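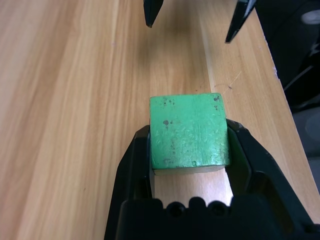
The Second Life of the Toy Box

Print this article | E-mail this article

Most toys leave a home long before they wear out. Children grow, closets fill up, and a box goes to the curb. In Denent, a town with 24 streets and one grocery store, many of those boxes now end up at a toy library in the back half of the old Mercado building.

The library opened in 2000 with a single shelf of puzzles. Members pay $30 a year and may keep four toys at a time, for up to a month. There are 44 families on the waiting list, most of them from the new housing along Gedik Road.

Trains and dress-up clothes go out fastest in winter. Board games are harder to lend. A missing card can make a game useless, so each one is checked at the desk when it comes back, and that takes time on a busy morning.

Painted blocks are the opposite. They can lose a corner or a good deal of color and still stack. Parents sometimes ask for the newer sets, but children seldom seem to care – they take whatever is nearest to the floor.

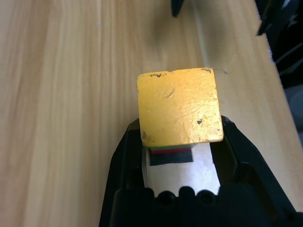

What to look for secondhand

Old toys need some care before they go to a small child. Paint is the main concern. If you don't know how old a painted toy is, keep it away from any child who still puts things in the mouth. Run a thumb along the edges and sand down splinters. Wipe wood with a damp cloth and mild soap, then let it dry in the open air. Do not soak it.

Soft toys should go through a warm wash. Skip anything with loose eyes or buttons.

The Dumik branch, which opened in March, takes donations until 4 p.m. Large plastic slides and playhouses are not accepted at either site.

Contact us | Copyright, all rights reserved | Back to top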